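Plendard hand grippers, five months on

We bought the Plendard pair in February for the training room at Hallora, where staff record table-clearing jobs that the dish-room arm will later be taught from. Each set cost $402, cables included.

The grip is good. The fingers close evenly and the handles suit small and large hands. The cables are the weak point — they hang off the back of the hand and tug when you reach across the table. Menton sells a longer lead for $54 and I'd order it at the start.

Plates are the hardest job we record. A glossy rim gives a squared finger very little to hold, so new people need a few shifts before they're any use at it. 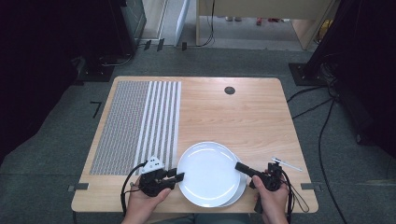

Urszula Wilczyńska said the grippers were fine but the roster wasn't: she used to spend the whole shift on her feet in the dish room, and now half of it is seated recording, at the same hourly rate, with no word on what happens once the arm is running. I think that's a fair complaint. Management has promised retraining. We haven't seen the dates.

On the practical side, wrists get sore after an hour. We swap at 45 minutes now, and the older Yeh pair, lighter but sloppier, gets used for the easy jobs.

Four out of 5. Spare finger pads took three weeks to reach us, so order extras.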